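4. Vorführung am Besuchertag: Handgreifer Fustora

4.1 Stoff aufnehmen

1. Tisch mit Tuch beziehen, T-Shirt längs auflegen.
2. Mit beiden Greifern je ein Ende fassen und die Backen schließen.
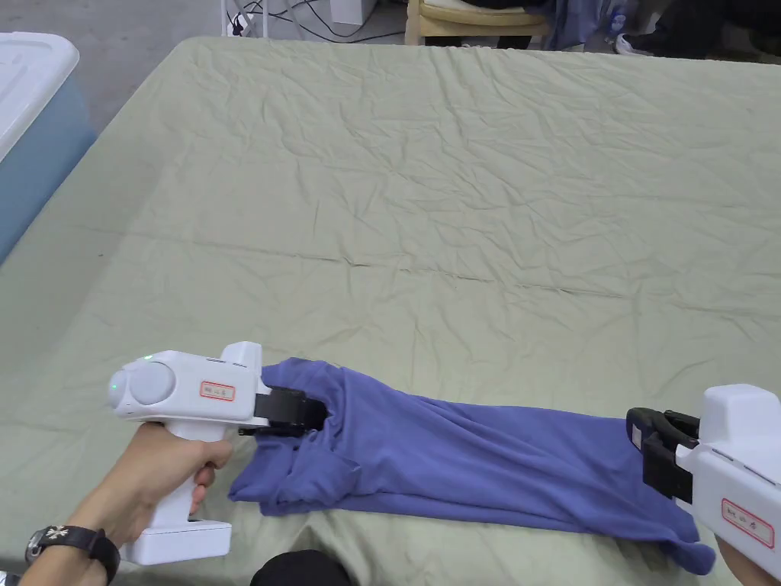 3. Shirt langsam straffen. Höchstens 7 Durchgänge pro Besuchergruppe.

Achtung: Nicht in die Backen greifen.

4. Für die nächste Gruppe eine Ecke nur links fassen.
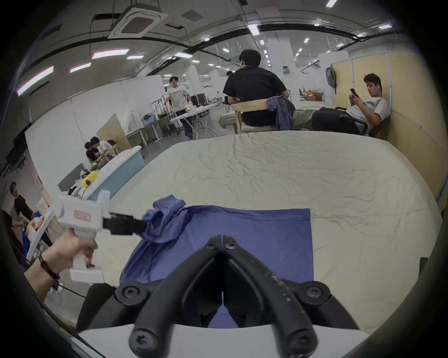 4.2 Einhändig führen

1. Rechten Greifer geschlossen über dem Tisch halten.
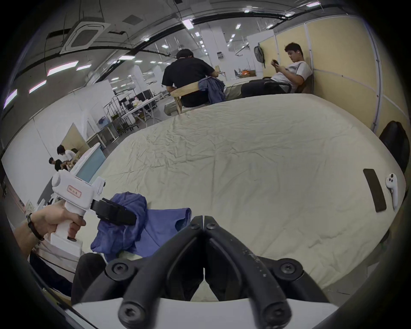

2. Links nachfassen, bis der Stoff sicher sitzt.

4.3 Abschluss

1. Beide Greifer über den freien Tisch heben. 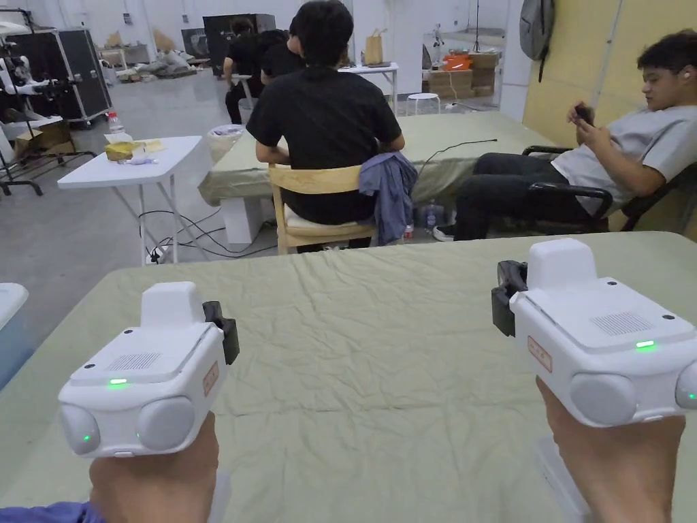 2. Durchgang im Gwynne-Protokoll abzeichnen. Rückfragen an Dilwyn Phillips.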